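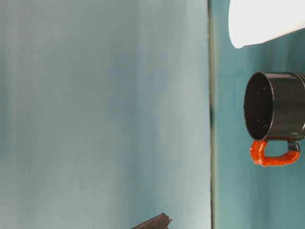
Black mug with the orange-red handle, on its side on the teal. White piece top right, pale gray-blue surface to the left.

July 27, 2019

OK, mug day! I've put this off long enough, and Johanna Gruber has asked me twice now when the background colors will be settled, so I spent the morning on it with a pot of coffee and the radio going.

For anyone picking this up later: we need one color to stand the dark ware on for the Kornum catalog pages, and it has to work for the white pieces as well, or we'll be changing the table over all day long. Last October we did everything on plain gray and the dark mugs looked like lumps of coal. Ilona still brings it up.

So, teal. I like it much more than I thought I would. The orange-red handle really jumps (I had it next to a brown sheet first and it went muddy, like old ketchup). The body of the mug stays properly dark, and along the upper part of the outside wall you get a soft gray sheen that tells you the thing is round. I'd keep that whatever else we change.

The inside is harder. It's glossy black and it picks up reflections, and there are a few tiny pale specks in there too. Could be dust, could be the glaze, I don't know yet. Wipe it with the lint-free cloth before deciding anything, and don't use the yellow ones from under the sink, they shed like a cat.

White is way too bright. It's nearly all one flat white with a thin gray shadow along the bottom rim, so the curve has to do all the work. Marichka thinks a sheet of tracing paper over the lamp will fix it. I think we need to move the lamp. We'll try hers first because the tracing paper is already here and the lamp stand has that stripped knob.

Also the teal gets patchy and darker toward the bottom. From where I sit I hardly notice it, but on paper it'll look like a stain, and Fatima will circle it in red pen like she did with the soup bowls. Options are to turn the sheet around or cut a new piece off the roll. Roll number is 568, it's on the shelf behind the door, the one with the bent tube. There should be plenty left on it unless somebody has been wrapping presents again!

The pale blue-gray next to it is a nice quiet color. No marks on it, just a bit of faint up-and-down shading. I'd happily use it for the Giltora bowls, which are so busy already that teal would be a fight.

Asked Musa Mohammed what he thought while he was looking for the tape gun. He said "teal, obviously" and left with my tape gun.

Still to do:
Wipe out the black mug and look at the specks again under the desk lamp.
Tracing paper on the lamp, then try the white again.
New piece of teal, 40 inches this time so there's something to hold on to.
Try the mug upright with the handle to the right. Johanna wants both ways for the cover.
Order a new knob for the lamp stand, put it on job 1047.
Tape gun.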